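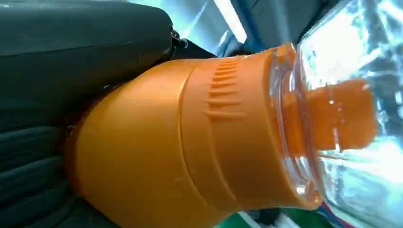 **List:** Prallbridge Small Works
**Date:** Thursday, August 6, 2026
**Subject:** Re: Can a machine do the packing bench yet?

Replying to the list so the others can see it. The earlier message is quoted in pieces, with my answers underneath.

> We fill and cap 300 bottles on a normal day and the capping is the job everyone tries to get out of. I keep seeing clips of robots folding towels and loading dishwashers. If they can do that, surely one can put a lid on a bottle. Has anyone here looked into it properly?

We looked into it last October at the Ballport unit. Putting a lid on a bottle has been a solved job for decades if every bottle is the same and arrives the same way up. Amato quoted us for a plain capping machine of that kind and it would have done our main line without trouble. It would not have done the other 12 bottle shapes without a change of parts each time, and changing the parts took longer than doing a short run by hand.

Your question is really about a general arm that picks up whatever is on the bench. I would say not yet for your numbers. Picking up a large cap is fine. Wide, stiff plastic with a ribbed band gives a gripper plenty to hold. The trouble starts after that:

- getting the thread started straight, which a person does by feel
- clear plastic covers, where glare can hide the edge from a camera
- knowing that a cap is cross-threaded before it has been forced

In our trial the arm capped 68 bottles in a morning. One of us would do that before the first tea break, with the radio on and half an eye on the door.

> What about the ones with proper hands? My thinking is that a hand could do the capping, then wipe down the bench, then stack the boxes.

A hand with fingers is more flexible on paper. The extra joints also mean more to set up and more to go wrong. For capping I would still take two flat pads. For odd shapes, with no good flat side to pinch, I can see the case for fingers.

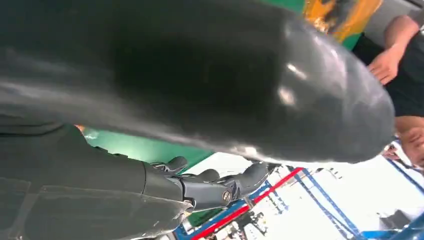 *Black mechanical fingers under a dark, rounded object, with a person's hand at its upper edge.*

Ask any seller how much of the work is done with a person standing next to it. If someone has to be there all day you have not saved a wage — you have changed what the wage is for. That may still be worth paying if the job is hard on wrists, and capping is.

As for wiping down, I would not plan on it. Our bench has labels, drips, a tape gun and somebody's mug on it at any given time. Deciding what to move before wiping is most of the job. Stacking boxes is a better bet, provided they are all one size.

> Dotutov say they can lend us a machine for a fortnight. Worth the bother?

Yes, if the loan is free and they do the setting up. Give it your worst bottles on the first day. Keep a tally of every cap that has to be redone by hand, and write down the minutes spent clearing up after it. We forgot the second part and our figures were no use to anyone.

Our sheet from October is 503 lines long and badly laid out. I can send it off list if you want it.

Ballport unit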